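Notebook, Textile Conservation Workshop, Bornley
October, continued from previous page
Entry by K. Georgiou

Subject: wash trial on the Coltudberg table linens, second group.

The linens were received from the Coltudberg house with yellowing along the fold lines and two areas of old starch. Item 2619, the long damask runner, is the most affected and was held back until the smaller napkins had been treated. Surface cleaning was completed in the morning with low suction through a screen. Loose soil was slight. One napkin has a darned corner in a heavier thread, and this was noted on its record card before any water was applied.

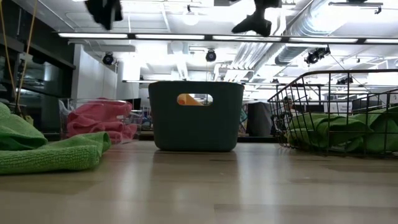
Bench cloth, green microfiber, with clear plastic bin behind.

Spot tests were carried out on the red laundry marks, using deionized water first and then the detergent solution at working strength. The mark on the third napkin released a trace of color into the blotter at 4 minutes. That napkin has been withdrawn from the wet group and will be treated locally. The other marks were stable and may proceed.

The bath was prepared at 18 degrees. The Kalogeropoulos method calls for a warmer first soak, but that method was written for sound cotton, and these linens have weak fold lines that should not be handled at the higher temperature until we know more. Each napkin was supported on net and turned once.

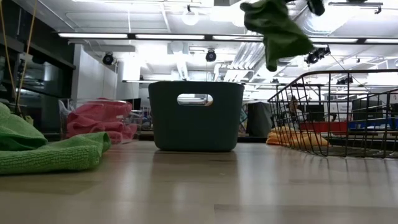
The first rinse water was pale yellow and the second was nearly clear. The conductivity reading after the second rinse was still above our usual limit, so a third rinse was added for the whole group. The meter should be checked against the standard solution before it is used again. It drifted last month as well, and the entry for that date carries the same remark.

Starch removal is incomplete. The stiff area near the hem of the largest napkin softened but did not clear. Enzyme treatment is an option, subject to a test on the loose threads kept from the earlier repair. 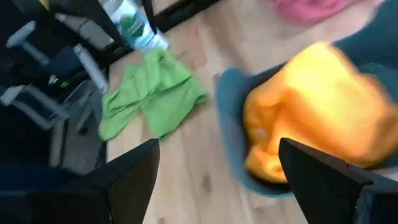
Drying was done flat on glass, with the edges aligned by hand and the weave squared to the selvage. No pins were used. The blotters were changed at 2 p.m. and again before closing. Slight distortion remains at the darned corner, where the heavier thread has drawn the ground weave inward. It is within what the owner has agreed to accept.

Supplies: the Trellell blotting paper is nearly finished. Colleagues are asked to leave the remaining sheets for the runner.

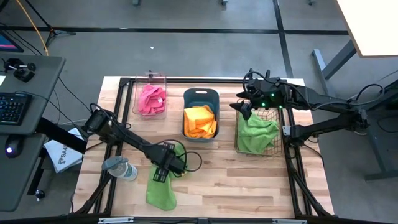
Microfiber cloths in their containers: pink, orange-yellow, green.

To do: repeat the conductivity reading, photograph the napkins under raking light, draft the proposal for 2619. The runner is not to be unfolded further before the proposal is signed.

K.G.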